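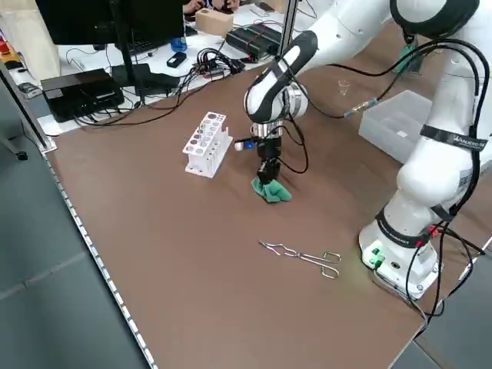 Última actualización: 13 de julio de 2025

Lo que queda en la mesa

Al final de una tarde de prácticas, una mesa de laboratorio se parece bastante a una cocina después de comer. Hay una gradilla sin tubos, unas pinzas de crisol, un vaso de precipitados pequeño y un paño verde arrugado. Al fondo espera una caja de plástico translúcido. Recoger todo eso lleva poco tiempo si cada cosa tiene su sitio, y bastante más si hay que decidirlo cada vez.

Brittany Chisholm lleva años decidiéndolo. Empezó lavando vidrio en un laboratorio de análisis de aguas y hoy se encarga del material en Dornwood, un centro de formación técnica con cuatro aulas de prácticas y un almacén en el sótano. El inventario de mayo, que hizo ella con una hoja de cálculo y una escalera, dio 1.408 piezas. De ellas, 178 estaban en un lugar distinto del que les correspondía.

«No se habían perdido», explica. «Estaban en el cajón de al lado, o en el aula de al lado. Pero si lo necesitas a las nueve de la mañana, para ti está perdido».

El recuento le sirvió para reorganizar el almacén y también para jubilar material que llevaba mucho tiempo ocupando estante. Salieron buretas con la llave agarrotada, soportes sin tornillo y un cajón entero de tapones endurecidos.

La gradilla

Las gradillas de plástico blanco, con filas de agujeros redondos arriba y los laterales ranurados, son de lo más sufrido que hay en un laboratorio docente. Pesan poco, se lavan con agua y detergente y aguantan caídas que acabarían con una de madera. Tienen un inconveniente conocido: acumulan suciedad en los bordes de los agujeros, donde se secan las gotas.

Chisholm las limpia con un cepillo de biberón, que compra en el supermercado. Las deja boca abajo sobre una rejilla hasta el día siguiente y las guarda siempre vacías. En Dornwood era costumbre dejar los tubos puestos para adelantar trabajo a la clase siguiente, y se dejó de hacer hace tres cursos. Los tubos que pasan la noche en la gradilla cogen polvo, y además no hay forma de saber si están limpios o si alguien los enjuagó deprisa antes de irse.

Antes de comprar gradillas conviene mirar el diámetro de los agujeros. Un tubo demasiado fino queda torcido y uno demasiado ancho no entra o entra forzado. Parece una obviedad, pero en el almacén del sótano había una caja de gradillas sin estrenar que no servían para ninguno de los tubos del centro. Se cambiaron a un instituto vecino por embudos.

Las pinzas de crisol

Son una herramienta sencilla, dos brazos de metal cruzados, con anillas para los dedos en un extremo y puntas pequeñas y curvadas en el otro. Se usan para coger crisoles y cápsulas calientes, y se usan también, mal, para remover, para hacer palanca y para pescar cosas del fregadero.

El problema habitual es la alineación. Cuando las puntas dejan de encontrarse, la pieza baila y se cae. La comprobación es rápida: se cierran las pinzas sin apretar y se mira a contraluz si las puntas coinciden. Las que fallan se pueden corregir un poco con unos alicates, aunque Chisholm solo lo intenta una vez por par. Si vuelven a abrirse, las retira.

Hay otra costumbre que se enseña el primer día y se olvida el segundo. Las pinzas se dejan sobre la mesa con las puntas hacia arriba, para que no toquen la superficie. Así no recogen suciedad que luego pase al crisol, y si están calientes no marcan el tablero. En las aulas de Dornwood hay varias mesas con pequeñas medias lunas oscuras que recuerdan las veces que se hizo de otra manera.

El vaso pequeño

El vaso de precipitados pequeño es el que más se rompe. Los grandes se cogen con cuidado y los pequeños se llevan de dos en dos en la misma mano, o se dejan cerca del borde. Durante el último curso, el centro repuso 33 vasos, casi todos de los tamaños menores.

Chisholm revisa el borde con la yema del dedo, con guante, antes de guardarlos. Una mella que apenas se ve se nota enseguida al tacto. Los mellados van al contenedor de vidrio de laboratorio, que es distinto del de reciclaje doméstico, y esto lo repite a cada grupo nuevo. El vidrio de borosilicato funde a otra temperatura y no debe mezclarse con botellas y tarros.

Para el lavado sigue el orden clásico: enjuague, detergente, varios enjuagues con agua del grifo y uno final con agua destilada. Los vasos se secan al aire, boca abajo. Si el agua forma gotas en la pared en lugar de una película continua, todavía queda grasa y hay que volver a empezar.

El paño

Un paño de color tiene una ventaja sobre uno blanco, y es que se ve de lejos cuando alguien se lo ha dejado en la mesa. En Dornwood se asigna un color a cada uso. El verde es para superficies secas, el azul para fregaderos y el amarillo se queda en el almacén. Ninguno se utiliza para recoger derrames de reactivos, que van con papel absorbente o con el material del kit, según de qué se trate.

Los paños arrugados se secan mal. Chisholm instaló una barra con ganchos junto a cada puerta y pide que se cuelguen extendidos al terminar. Se lavan los viernes, a máquina, sin suavizante, que deja residuo y hace que absorban menos.

La caja

Las cajas translúcidas llegaron al centro hace poco. Antes se usaban cajas de cartón de los proveedores, que no costaban nada y se deshacían con la humedad del sótano. La compra completa, con tapas y etiquetas, costó 700 euros y la sirvió Arsenault, un distribuidor de la zona que también vende mobiliario escolar.

El plástico translúcido deja adivinar lo que hay dentro sin abrir la tapa, pero no sustituye a la etiqueta. La de Dornwood lleva tres datos: qué contiene, cuántas piezas y a qué aula pertenece. Se pega en el lado corto, que es el que queda a la vista en la estantería. Chisholm probó primero en la tapa y tuvo que despegarlas todas en cuanto empezó a apilar.

El vidrio no se guarda con el metal. Unas pinzas sueltas en una caja de vasos acaban rompiendo alguno en el primer traslado. Para las piezas pequeñas usa bandejas interiores recortadas de espuma.

Los últimos diez minutos

La clase práctica termina diez minutos antes de la hora. Fue lo más difícil de acordar con el profesorado, que ya iba justo de tiempo. El orden es fijo: primero el vidrio al fregadero, después el metal, luego las gradillas, y el paño por la mesa al final. Los cables y los aparatos se quedan donde están y los revisa el personal del centro.

El próximo inventario será en septiembre, antes de que entren los grupos nuevos. Chisholm quiere hacerlo aula por aula, una cada tarde, y ha pedido una escalera más alta.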